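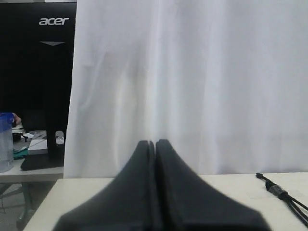 Haf Pumphrey wrote to me in June that the evening she spent sorting cords with us was the calmest four hours of her month, and could she please come back and bring her sister. Yes, Haf! Bring her!

So, I'm looking for more people. We have 16 places going at the Sutton workroom for folks who'd like to help us untangle, sort and tie up a frankly silly pile of braided cords and cables. You sit or stand at a white table with a plain white cloth hung behind it (dark cords are so much easier to follow against something pale), you find an end, and you work your way along. I love it. I could do it all day. 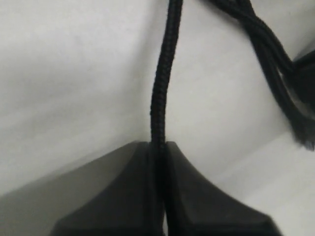

Black braided cable, with a twisted bundle to the right.

You don't need any experience. Patience helps, and so does decent eyesight, as most of our stuff is dark and the weave can be pretty fine. Some cords have gone fuzzy and want gentle hands. If you're handy at whipping frayed ends, tell me, I'll be thrilled!

Sessions run 4 hours and start at 5 p.m. We pay $40 a session, plus tea and whatever Toivo has baked. Come to one or come to several, just let me know which suits you.

To sign up, drop a note to Ashton Maihi, Vimton Cordage, P.O. Box 2482, Sutton, or leave your name at the front desk. Please say if you'd rather have a chair.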